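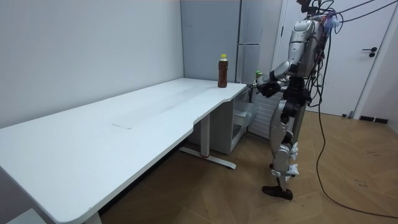 A silver humanoid robot at the long white desk.

Jade Cropper formulates conditioners for Trollwood. Her current one, Grollimura, is a leave-in cream with a pH of 4.5. "We dropped the silicone and raised the fatty alcohol," she says. "Viscosity went up, so the pump had to change."
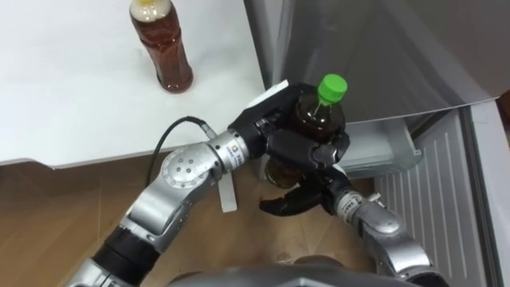
Batch 148 separated in storage - the emulsifier was added too cool. "We now hold both phases at the same temperature before mixing," Cropper says. The cream ships in 300 ml bottles in May.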